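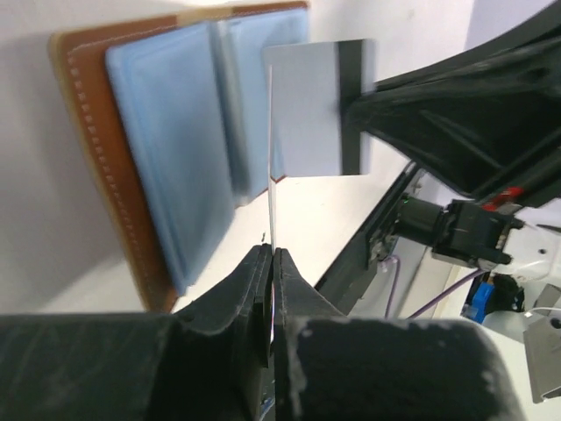 How do you teach a robot to handle a bank card? You take hold of a pair of controls and do the job yourself, again and again, while the machine's arms copy you and every movement is recorded.

That has been the daily round at Jatton since October, where Ineke Stevens and her small, cheerful crew have now put together over 3,000 recordings of everyday jobs done by remote control, wallets and cards among them. Cards are fussy little things, Ineke says, and a new operator usually needs 46 tries or so before the fingers start to feel like their own (she was slower than that herself, and happy to admit it!).

Wumpini Bonsu, who came over from the workshop side and has taken to the work wonderfully, likes to do the fiddly jobs first thing in the morning, before the phones start. "You learn to breathe out before you pinch," he told us over a very welcome cup of tea.

The team will show visitors the controls at the neighbourhood open evening, from 3 pm until late, and children are welcome to have a go.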